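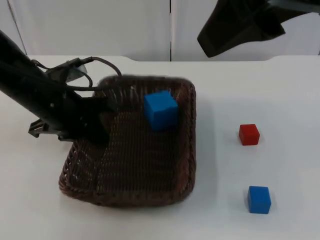 Dark brown woven basket with a blue cube in it

Proofing bread in a wicker basket without a real banneton?
Posted Sep 19, 2019 by Trokosholm

Hi bakers! I started sourdough in July and I am completely hooked. So far I've been proofing in a cereal bowl with a dish towel in it, and the loaves come out tasty but flat as a hat. I'd love to try a basket before I spend 32 dollars on a proper one. We have plenty of wicker around the house, mostly shallow stuff for napkins and rolls. Can I use one of those? Do I need to line it? And how do you get the dough to let go at the end? My last one stuck so badly that I baked it towel side up and peeled it afterwards (still ate it, and it was great with soup).

Foder
Yes, go for it! I baked for 2 years before I owned a banneton and some of my favorite loaves came out of a thrift store bread basket. Line it, though. Dough finds its way into every little gap in wicker and you will be picking at it with a toothpick for a week. Use a smooth cotton or linen cloth, never terry, and rub rice flour into it with your hand until the weave looks dusty. Rice flour is the big secret – wheat flour soaks up moisture and turns to glue, while rice flour stays dry and lets the loaf slide right out.
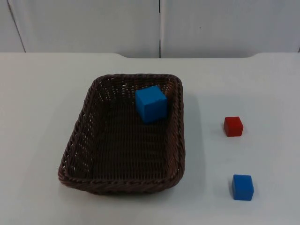 Depth matters more than people think. A shallow basket with sloping sides lets a wet dough spread, so keep the water a bit lower than your recipe says and shape it good and tight. If you can, find one that's at least 3 inches deep for a round loaf. Skip anything varnished or painted if the dough might touch it. Afterwards shake out the cloth, let it dry all the way and don't wash it every time. It gets better with age!

Meltov
colander + towel. works fine

Châu
Agree with Foder on the rice flour, it changed everything for me! Two things to add. Put the shaped loaf in seam side up, then cover it and leave it in the fridge overnight. Cold dough is so much easier to turn out and you can score it without it sagging. Also lay parchment over the basket before you flip, put a cutting board on top of that and turn the whole stack over in one go. I have over 3,000 posts on the bread board and probably half of them are me telling people to chill their dough, but it really does help. Please come back and show us the next loaf!

Contact us | © 2019 | Back to top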